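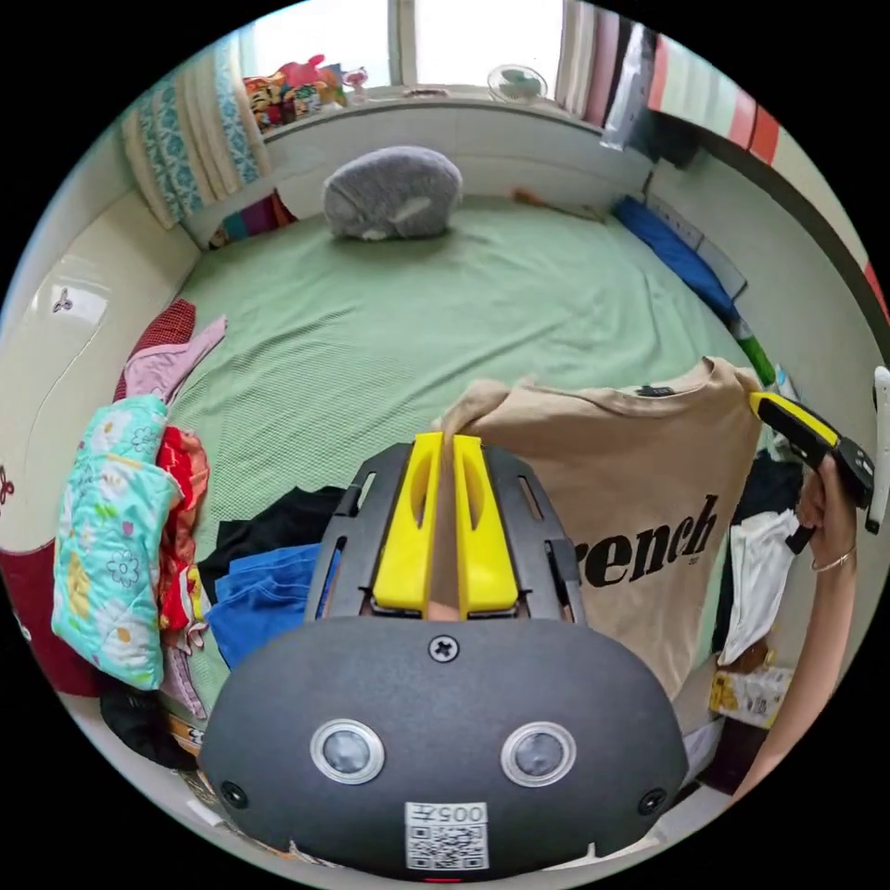 Right, wardrobe clear-out thread. I've been putting this off since December and I've run out of clean places to put things, so come along if you like watching someone fold for an entire afternoon

Rule one in this house: everything comes out and goes on the bed. If it's on the bed you can't go to sleep until it's dealt with. (You can, I've done it, you wake up wearing three cardigans)

T-shirts first because they're the easy ones. Hold it up by the neck, have a quick look at the collar and the armpits, decide. If I need longer than a few seconds it goes in the maybe pile and the maybe pile gets one more chance on Monday

The beige one with the big black writing across the chest is a keeper, don't even ask. It goes with everything I own and I'd wear it to a wedding if they let me

Black shirts though. Why do I own so many black shirts. Emese says they're all different and I'd love for her to come over and prove it

Blankets are my real problem. The teal one with the flowers and little cartoon characters is staying out because it's the couch blanket and there'd be a riot. The rest gets folded in thirds, then rolled, and goes up on the shelf with the patterned bedding

Someone asked about the stuffed toys. The stuffed toys are not part of the clear-out. The stuffed toys live on the window ledge and have seniority

Same goes for the grey plushie at the head of the bed, that's a pillow and pillows are furniture

Tip from Csaba that I've properly adopted – fold shirts so they stand up in the drawer like files. I got 18 into a drawer that used to jam at ten! Colour order is optional but I'm that kind of person now

Donations are going to the op shop in Skudville. They're after winter stuff and kids' sizes at the moment, and they'd rather you didn't bring anything with a broken zip (fair enough)

Checked stuff and the reds are next, then a cuppa, then socks. Pray for me re: socks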